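How to oil a wooden table (and not spoil your weekend doing it)

I put off oiling our big table for the best part of three years, mostly out of nerves, and when I finally got round to it I was cross with myself for having waited. It is slow work, but there is nothing hard about it. If you can wash a floor and butter toast you have all the skill you need! What follows is the way I do it now, after two tables, one sideboard and a very sticky mistake with a chopping board that I shall come to later on.

First, find out what is already on the wood. Put a few drops of water somewhere that won't show, go and make a cup of tea, and come back. If the drops have soaked in and left a dark patch, the wood is bare or thirsty and oil will take nicely. If they are still sitting up like little beads, there is probably varnish or lacquer in the way, and you will have to sand that off before oil can do anything at all.
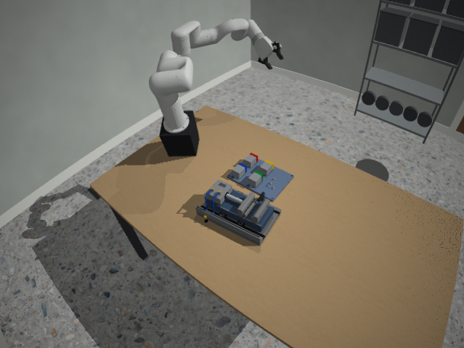
The big wooden table, tan on top.

Next comes sanding. I start with 80 grit if there is old finish or a deep scratch to get rid of, and go straight to something finer if the top is only a bit tired. Always rub along the grain, never across it, even when your arm aches and across would be so much quicker. Wrap the paper round a cork block, wear a mask, and open whatever windows you have. Finish with 400 if you like a silky feel under your hand (I do, though my neighbour at Boststead stops well short of that and her table is lovely).

Then get the dust off, and be fussy about it. Vacuum with the soft brush, wipe with a barely damp cloth, let it dry, and wipe again. Any dust you leave behind will turn up in the finish as tiny gritty pimples, and you will notice them every breakfast time for years.

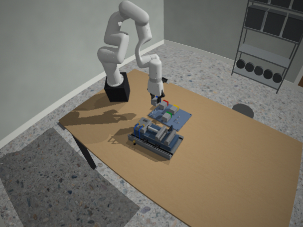

Page last changed: 02/11/2024

Now for the oil itself. I use Valtilard, which a shop in Midtbø sent me when I was still dithering, but any decent hard oil meant for table tops will do. Stir it well, right down to the bottom of the tin, as the thick stuff settles. Pour a puddle the size of a saucer on the wood and spread it with a lint-free cloth, working along the grain in long easy strokes until everything looks evenly wet. Less is better than more. People (me included, the first time) think a generous coat will last longer, and all it does is go tacky.

Leave it for as long as the tin says and then wipe off every bit that hasn't soaked in. Go over it with a clean cloth, and then with another one. Crouch down and look along the surface towards the window, and you will soon spot any shiny patches you've missed.

That was my chopping board trouble, by the way. I skipped the wiping, went out for the afternoon, and came home to something like flypaper. If it happens to you, rub a little fresh oil over the sticky part, give it a few minutes to soften the old coat, and wipe the whole lot away.

Let the first coat dry overnight, rub very lightly with your finest paper, dust off again and put on the second. A thirsty table may want a third. I have been known to give ours 4 coats, but that was in February when it was too wet to do anything in the garden.

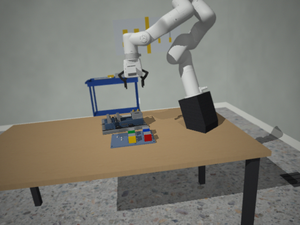

Filed under: Furniture care

A serious word about the cloths. Rags soaked in drying oils can heat up by themselves and catch fire, so please don't scrunch them up and drop them in the kitchen bin. Lay them out flat outdoors, away from anything that burns, until they are quite stiff and dry, or soak them in a bucket of water straight away.

After that, be gentle with the table for a week or so. Use mats, mop up spills promptly and keep hot pans well off it. For everyday cleaning I use warm water with a dab of mild soap on a wrung-out cloth. When water stops beading on the top, it's time for another thin coat, and you can skip most of the sanding.

576 shares | 80 comments
Contact | © Zusurholm Home Pages | Back to top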